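# Getting a shirt onto a hanger without stretching the neck

I spent most of my twenties shoving hangers down through the collar of everything I owned, and I have the saggy T-shirts to prove it. My neighbor Seraina Tanner, who worked the floor at a clothing store for years, finally took me aside one October and showed me how to do it on the bed. I've done it her way ever since, and I'm a little embarrassed by how much I enjoy it!

You'll want a flat surface that's waist high or close to it. A bed is ideal, even if it isn't made yet — pull the comforter off to one side and work right on the sheet. Wooden hangers are my favorite for anything with some weight to it, but the steps are the same for plastic.

## Lay everything out

1. Put the garment on the bed, front side up, with the hem toward you.
2. Open any buttons or zipper at the neck. If it zips all the way, open it about halfway down for now.
3. Smooth the sleeves out to the sides and give the shoulders a little tug so the seams lie straight.

## Put the hanger in

Slide the hanger in from the bottom hem if the garment is a pullover. Tip it so one end leads, and walk it up toward the first shoulder. Keep one hand on each side as you go, with a bit of fabric held along with the wood, so the shirt and the hanger travel together and don't fight each other.
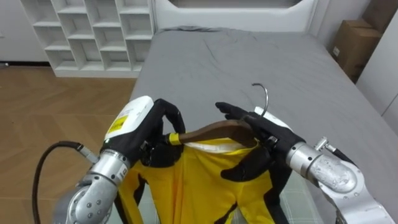
Once the first shoulder is seated, swing the other end across and ease it into the second one. You may have to bunch the fabric up a little to make room, and that's fine (it'll fall back out when you lift). The hook comes up through the neck opening last of all.

With a jacket or a button-front shirt you get to skip the hem business altogether. Open the front, set one shoulder on, then the other, and close the top button so it can't slide off in the closet.

## Check it before you lift

- Shoulder seams should sit at the ends of the hanger. If one side droops, nudge the whole garment over while it's still lying down.
- Run a finger under the collar. Linings love to fold under themselves in there, and a crease left overnight is a pain to get out.
- Pick it up by the hook and let it hang for a moment, then smooth down the front with your palm.

Slippery fabrics may need a second try. I wrap a rubber band around each end of the hanger for those, and it holds them nicely. Heavy sweaters I fold and keep on the shelf, no matter how good the hanger is.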